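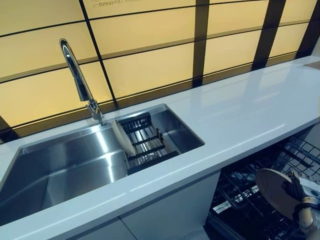
Laying up a small fiberglass hatch cover is a fair first job for anyone with an aging boat and more optimism than money. You'll want a mold, cloth, resin, and a friend who owes you. Light matters more than beginners think: glowing yellow panels in thin black frames, like the ones behind that white counter, look lovely, but air bubbles show up best under a plain lamp held low. Mine lives on a nail in the shed in Clirville.

Step 1. Wax the mold

Put on 3 coats and buff each one. Skip a coat and the cover and the mold will stay together for life – a touching outcome, but no use on a boat.

Step 2. Cut the cloth

Cut all 8 layers before you open the resin. Gloves covered in resin and good scissors should never meet.

Step 3. Mix and wet out

Mix up to 547 grams at a time. I use Prostus slow hardener, which gives me 30 minutes in May and far fewer in August. Work from the middle outward with a roller. Stop when the cloth goes clear.

We use cookies to remember your preferences. Accept | Manage settings

Wash your hands with soap at a proper sink before you touch lunch.
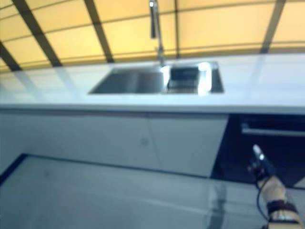
Step 4. Trim and fit

Leave it overnight, pop it off the mold, and trim the edges with a mask on. Dry-fit the cover before drilling any holes. The one on Meredith took me two tries, and the first now keeps rain off the firewood.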